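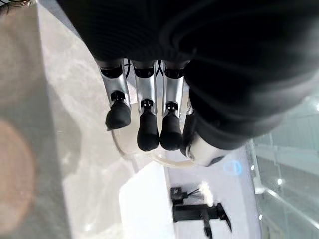
Clear bowl, curved rim. Washing-up thread, part one.

1/ I have been sorting out how clear bowls get washed and put away at Draswood. Notes follow, mostly for Noreen Siddiqui, who asked in October.

2/ Glass or acrylic decides everything. Tap the rim with a fingernail: glass rings, acrylic clicks. If still unsure, treat it as acrylic.

3/ Acrylic: hand wash, soft cloth, washing-up liquid, no scourer. Keep it off the bottom rack of the dishwasher. Ours run at 58 degrees and the older Woltent bowls went cloudy at that.

4/ Cloudiness on glass is usually limescale. White vinegar, 15 minutes, rinse. If it stays, the surface is etched and the bowl goes on the second shelf with the mixing stuff.

5/ Dry the rim first. Drips collect there and leave a ring on whatever is stacked underneath.

6/ Stacking: a sheet of kitchen paper between each pair, four high at most. Clear bowls of near-equal size jam. Cold water in the inner one, warm round the outer one, wait, twist.

7/ Shelf clearance is 145 mm. The deep Khokhar bowls do not fit under it and live on top of the cupboard, upside down.

8/ Lids are a separate problem. The Wornska ones fit two sizes badly and one size well. Will measure them next.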